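Section from: Automation at the Folding Station – What Changes for the People Who Do the Work
Ndung'u, Pendex Workplace Studies
Thursday, July 29, 2021

4. Observations at the folding station

4.1 Setting and task

The work reported in this section was done under the Sesineo project, which looks at garment folding in small service businesses that take in household clothing, sort it, fold it and send it back. Folding is the last hand step before packing. Washing and drying have been done by machine for a long time, and the booking and billing are now handled by software (Joveo, in the businesses we followed). Folding has stayed with people, and it takes up a large part of the paid hours.

Sesineo does not put a robot on the floor at this stage. Workers fold mixed garments with a pair of hand-held grippers, one in each hand, and the recordings are used later to train a folding arm. The worker is therefore still doing the job, but with two fingers per side and no sense of touch in the fingertips. We were interested in what this does to the work itself, before any machine takes over part of it.

The recordings cover 2,000 folds by 4 workers, collected in May. Each worker had a practice period of 40 folds that was left out of the counts. No target rate was set, and workers were paid by the hour at their normal rate.

Folding surfaces were not standardized. Some of the work was done on tables and some on beds, and printed bedding was left in place. Finished stacks and unsorted clothing were also left where workers preferred them. An early plan to use a bare gray board was dropped after workers said that it slid under the cloth and made the grippers harder to steer.

4.2 How the two hands divide the work

In ordinary folding both hands do nearly the same thing. The fingers pinch, the palms smooth, and a forearm may hold down a sleeve. With grippers there is no palm. Workers soon gave each side its own job for a given step, with one gripper taking hold of an edge and the other placed nearby, ready to press or to receive the cloth. The roles switched often within a single garment.

Denim was the clearest case. It is heavy enough to stay where it is put, and its seams give the gripper something firm to close on. It also springs back at the thick places, mainly the waistband and the pockets. Workers tended to slow down near the end of a denim fold, when the piece was small and stiff. Figure 1 was recorded with denim on the sheet, folded to a compact shape, next to a tall stack of folded clothes.

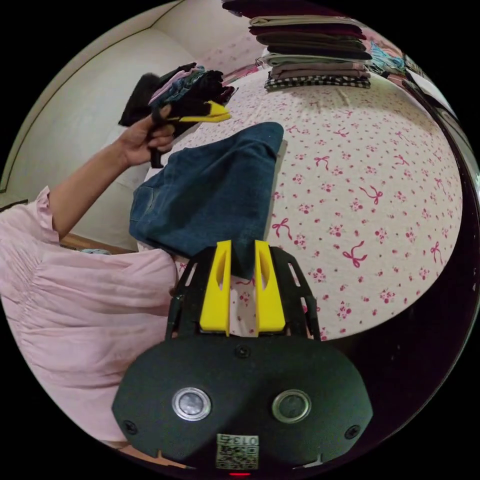
Figure 1. Folded denim between two hand-held grippers, with a stack of folded clothes and a loose pile behind.

Three of the workers said that the compact stage was the one they would most like a machine to do well. They did not expect it to. Their view was that the first long folds are easy to describe to someone else, while the last ones depend on how the cloth feels. One worker said she could tell by hand when a pair of jeans would stay shut, and that with the grippers she had to let go and look.

This change from feeling to looking came up in every interview. Workers checked corners by eye, moved their heads closer to the cloth, and paused after letting go. The pauses were short, but they add up over a shift. They also led to more complaints of tired eyes and a stiff neck than of tired hands, which we had not planned for. The interview guide asked only about wrists and shoulders, and the question was widened partway through.

4.3 Reach and placement

Long garments raise a different problem. A pair of jeans laid out lengthwise can be longer than a comfortable reach, and the gripper adds length to the hand without making the wrist any more flexible. Workers either walked around the surface or leaned. Leaning was quicker and was used more, especially on beds, where the surface is low and the far side hard to get to. In Figure 2 the jeans lie along the bed, with one gripper holding them at the far end and a finger of the other resting against them in the foreground.
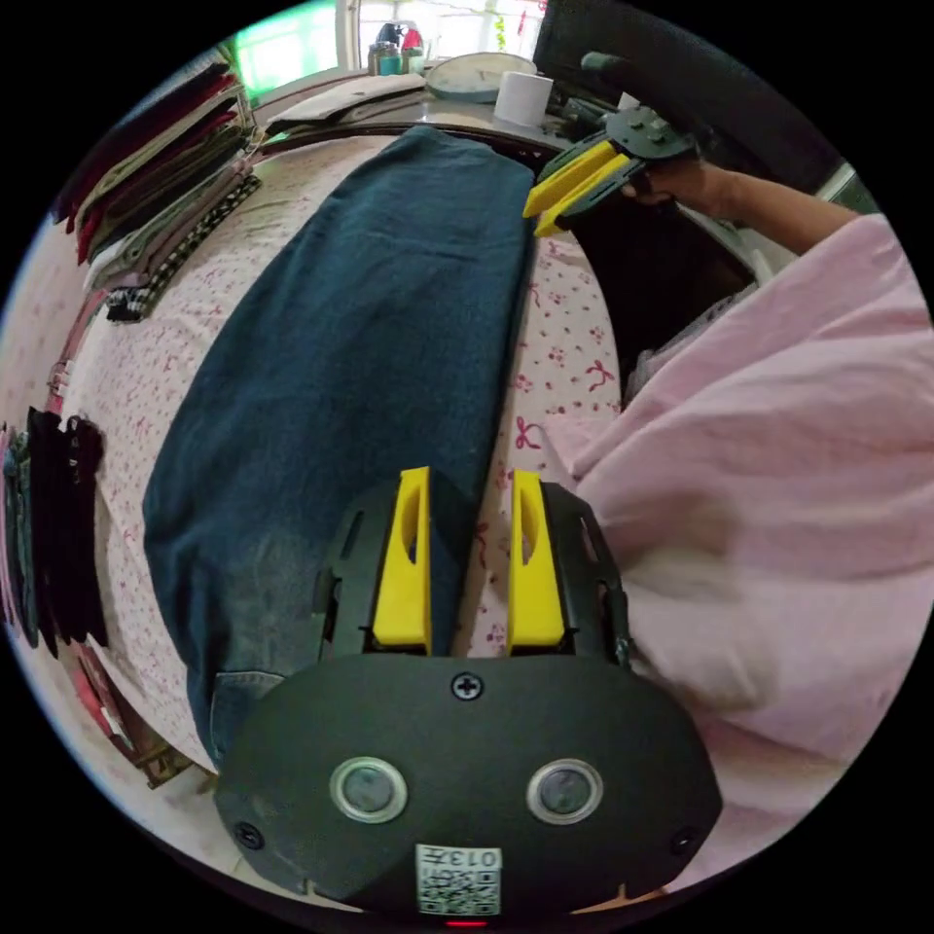
Figure 2. Jeans folded lengthwise on a printed sheet. The gripper at the far end has hold of the fabric.

We asked workers where they would stand if an arm were mounted beside the surface and did the long folds for them. All 4 placed themselves on the side with the finished stack. The reason given was quality: they wanted to see each piece before it went on the pile, and to be able to pull one back. None of them wanted the job of feeding clothes to the arm, which they described as the dull end of the work.

This matters for how a station is laid out. The usual drawing puts the person at the input, sorting a loose pile and presenting garments one at a time, and gives the output to the machine. It is the simpler arrangement to build. It also takes away the part of the job that the workers in this study linked with doing it properly.

4.4 Changes in skill and pay

Workers with long experience were not faster with the grippers at first. Their habits depended on the palms, and those had to be set aside. After the practice period the differences between workers narrowed, and 2 of them asked whether gripper work would be listed as a separate skill. At present it is not. The businesses book the hours under folding.

We think the question is a fair one. The recordings are worth more to the project than the folded clothes are to the customer, and the workers know this. One business has since agreed to note gripper hours on the time sheet – with no change in rate – so that the matter can be taken up at the next pay review. The other businesses had not decided when this section was written.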